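6 July 2025 - Dravness cell, gripper service and wrist camera re-seat

Good day on the produce cell! I'm writing this up while it's fresh, mostly so the next person doesn't repeat my first hour.

Started with the finger play we'd been putting up with since June. At the fruit table it showed up as a small sideways wobble just before closing, enough to nudge an apple along the gloss instead of taking hold of it. I had blamed the calibration. It was the left finger's pivot screw, backed out a good half turn. The threadlocker had gone to powder, so I cleaned both pivots with alcohol, put on a fresh drop and left it alone over lunch.

Cycle counter read 3,183 when I opened it up. We said we'd check the pivots every 600 and clearly we haven't. I've put a strip of tape on the controller lid with the next number due written on it, in marker, big.

## Wrist camera

The bracket had crept as well. Two screws hold it and the lower one is a pain to reach with the fingers fitted, so take the fingers off first. I tried the short-arm hex key for ages before giving in. Once the bracket was seated I ran the Ikus viewer and checked that the fingers come up at the bottom center of the view. I really like this mount now that it's tight - with the fingers nearly together you look straight along the gap at the pair of red apples, and the handle of the blue basket stays in view too, so you can judge your clearance before moving anything.

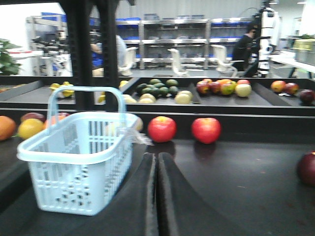

## Table and trays

Wiped the table top with the microfiber only. It's glossy enough to give faint reflections under the apples, and the detector used to draw a second box on those when exposure was on auto. Exposure is now fixed in the cell config. Please leave it fixed, even if the view seems a bit dull on your monitor.

Basket notes:

- Handle up for every run. With it folded down the planner's collision shape is wrong and it will happily drive into the rim.
- There's a small white strip dangling off the right rim. I want to trim it before the next session, as a fingertip could catch on it.
- Fruit sitting close behind the basket is the hard case. I'd like more starts like that, pale fruit especially.

The avocados in the middle tray are heaped and I left them that way. Heaps are the fun part! Dark green on black is tough on the segmentation, and the Onyshchenko branch is supposed to help with exactly that. Haven't merged it yet.

## Settings as left

- Closing speed down to 320 on the controller scale. It felt snappy before, but I want the threadlocker to get a quiet first day.
- Force limit unchanged.
- Home pose re-taught after the camera work. Old pose saved next to it with the suffix "old".
- Spare finger set is in the Jaltcombe box, second drawer, with the pivot screws in a bag taped to the lid.

## Still to do

- Re-run hand-eye calibration. The bracket moved, so the old numbers are no good.
- Order more threadlocker, the bottle is nearly done.
- Look at the cable loop by the last joint. It rubs a little when the wrist rolls fully over, and a fabric sleeve would probably sort it out.
- Ten slow open-close cycles with a hand near the stop before anyone goes back to full speed.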